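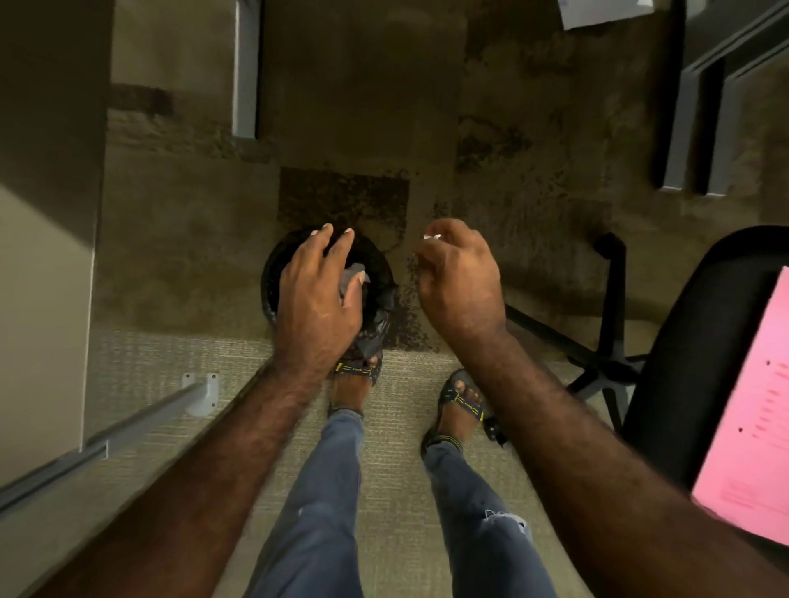 4. Desk-side waste and how it is handled

4.1 Setting and scope

The previous section dealt with the shared collection points in kitchens and print rooms. The present section turns to the smallest unit in the chain, the individual wastebasket kept on the floor beside a desk. These baskets receive little attention in building waste studies, which usually begin at the point where bags are weighed. Much of what determines the content of a bag has been settled by then, and it has been settled by people who are thinking about something else.

Observations were made in the offices of two tenants, Jastamel and Ekinci, which occupy separate floors of the same building. Both floors are carpeted and furnished with ordinary desks and swivel chairs. At Jastamel each desk has its own basket with a plastic liner. At Ekinci baskets are shared between neighbouring desks, and the liners are changed by the evening cleaning team under a contract with Purkero. The study period covered 20 working days in October. One additional visit took place on a Saturday, when the floors were largely unoccupied and the position of the baskets could be recorded without disturbing staff.

A deposit was defined as any single placing of material into a basket, whatever the amount. In total, 605 deposits were recorded across the two floors. Participants knew that waste handling was the subject of the study but were not told which aspects of it would be noted.

4.2 Types of deposit

Three types of deposit were distinguished. In a dropped deposit the material is released above the opening and falls in. In a thrown deposit it is released from a distance, usually while the person remains seated. In a pressed deposit the hand follows the material into the basket and pushes it down. Figure 4 shows a pressed deposit of crumpled tissue into a lined basket standing on the floor, with a smaller scrap held in the other hand.

Figure 4. Pressing crumpled tissue into a desk-side wastebasket. The black liner hangs over the near rim in loose folds.

Dropped deposits were the most common type on both floors. Thrown deposits were less frequent than staff had suggested in the preliminary interviews, and were confined to paper. Pressed deposits were associated with light, springy material such as tissues, paper towels and sandwich wrapping. Such material takes up a good deal of room for its weight, and staff were aware of this. Several remarked that a basket "looks full" long before it is, and that pressing the contents was a way of putting off the walk to the shared bin.

The habit has consequences further along the chain. Pressed material tends to hold together, and small items placed between layers of tissue are difficult to see when the bag is lifted out. At the sorting table, paper clips, staples and pen caps were repeatedly found inside balls of tissue. Used tissues are not accepted in the paper stream in this building, and clean sheets which had been pressed against them were in most cases treated as residual waste as well.

4.3 Use of both hands

The recording sheet used in the pilot allowed for one hand only. This proved inadequate. When staff cleared a desk or picked up scraps from the carpet, they frequently collected material in both hands and emptied them one after the other. The sheet was therefore revised before the main study, and each hand was entered on its own line. Under the definition given in 4.1, material from two hands was counted as two deposits unless both were emptied together.

The revision also made it possible to separate clearing from everyday disposal. Clearing was usually done standing or bending, with the basket close to the feet, and it produced short runs of deposits. Everyday disposal was done from the chair and produced single deposits spread across the day. The longest run recorded consisted of 7 deposits and took place at the end of an afternoon at Ekinci, shortly before a desk was handed over to a colleague.

4.4 The liner

The liner was found to matter more than had been expected. Liners supplied to both floors were larger than the baskets, so that the surplus had to be folded over the rim or left to hang. Where it was folded down evenly, the opening remained clear. Where it hung loosely, it sometimes slipped inwards as material was pressed down, and later deposits came to rest between the liner and the wall of the basket. These stray items were left behind when the bag was removed, and some had evidently been there for a considerable time.

Gilmar Rezende, who supervised the sorting, proposed a simple check in which the empty basket is turned over once the bag has been taken out. The check was carried out on both floors during the final 5 days of the study. It was well received by the cleaning team, who had been retrieving stray items by hand. A smaller liner, sold under the name Trondura, was also considered, but the supplier could not provide it in the quantity required before the study ended. No findings on liner size are therefore reported.

4.5 Position of the basket

Staff at Jastamel generally kept the basket between the desk panel and the chair, where it could be reached without looking. It was also easily knocked there, and chair castors were seen to catch on hanging liners. At Ekinci the shared baskets stood further out – often at the end of a row – and were used less for single small items. Scraps accumulated on the desks instead and were cleared together, commonly before lunch or at the end of the day.

It cannot be concluded from these observations that shared baskets reduce the amount of waste. The two tenants do different kinds of work, and the Jastamel floor had more people present on most days. Sorting was nevertheless better where material was carried to the basket in one trip. Staff who had gathered their waste on the desk had it in front of them before disposing of it, and were more likely to take paper to the correct bin. The weights obtained at the sorting table are set out in Section 5, together with the corrections applied for moisture.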